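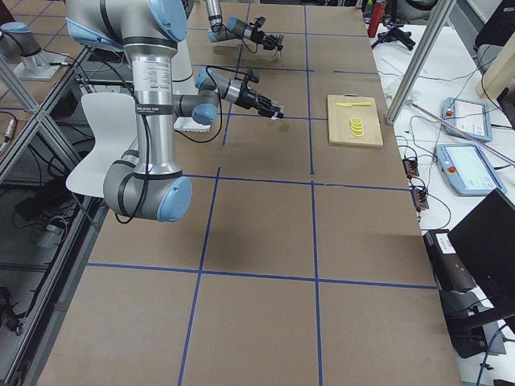

Turach wrote back before I had finished typing this up, to say that the stairwell door had been "looked at" in August and there was no need to list it again. I am listing it again. Looked at is not a repair, and the door still does not latch.

Building safety walk-through, second floor and shared kitchen
Date of inspection: 06/01/2020
Inspected on behalf of: Vekach tenants
Ratings: OK / Needs work / Fail / Could not check

1. Exits and stairs

Stairwell door closes and latches — Fail. It closes if you pull it. Let go at half open and it stops a hand's width short of the jamb. The closer arm has been tightened at least once, going by the chewed screw heads, and I doubt tightening it again will do anything.

Exit sign lit — OK on the north side. South side sign is lit but dim. Turach's sheet has it as "new." It may be a new bulb.

Stair treads — Needs work. Rubber nosing loose on step 11, counting from the bottom. Somebody has glued it before.

Path to exit clear — OK on the day. We gave notice of the walk-through, so I would not read much into that. I would like the next one done without notice.

2. Fire equipment

Extinguisher, hallway — OK. Gauge in the green, pin in, tag signed.

Extinguisher, kitchen — Needs work. Gauge is fine, tag is not signed. I was told the contractor did both on the same visit. Then both tags should say so.

Smoke alarms — Could not check. The test button is out of reach without a ladder and the ladder is kept in a locked closet. See item 5.

Fire blanket — OK, though it hangs right over the stove, where you would have to reach across the flames to get it. Move it to the side wall.

3. Electrical

Outlets near sink — Fail on one. The test button on the left outlet does not trip it. The right one works. Dultavero's report from last year passes both, and I would like to know how they tested them.

Cords and power strips — Needs work. 2 strips plugged into each other behind the refrigerator. Unplugged while I was there. I expect they are back by now.

Panel labels — Needs work. Half are in pencil. "Misc" is not a label.

4. Kitchen and food prep

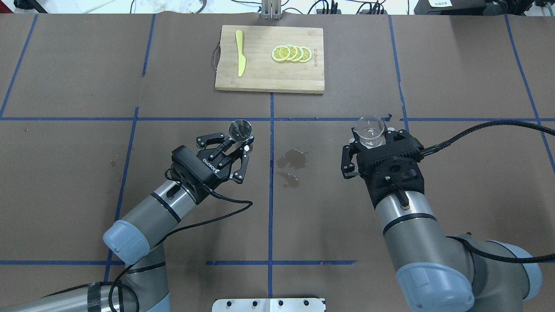

Hot water at sink — OK. Took about 50 seconds to get warm, and I would still call that slow.

Hand soap and towels — OK for soap. Towel dispenser jammed.

Refrigerator temperature — Could not check. No thermometer inside. The dial says "4," which could mean anything.

Cleaning products stored away from food — Needs work. The bleach is on the same shelf as the rice. Easy fix, and it was an easy fix last time too.

Floor by the dishwasher — Needs work. Slightly soft underfoot. Bùi quoted for a leak check and was never called back.

5. Storage and keys

Closet locked — yes, and the key is not on the board where the plan says it is. A ladder we cannot get to is no use for testing alarms.

First aid kit — Needs work. Plenty of bandages, no gloves, burn gel past its date.

Follow-up

The stairwell door and the sink outlet should not wait for the next quarterly visit. For everything marked Fail, please send a dated work order and a photo of the finished repair. An email saying it has been handled will be filed as not done.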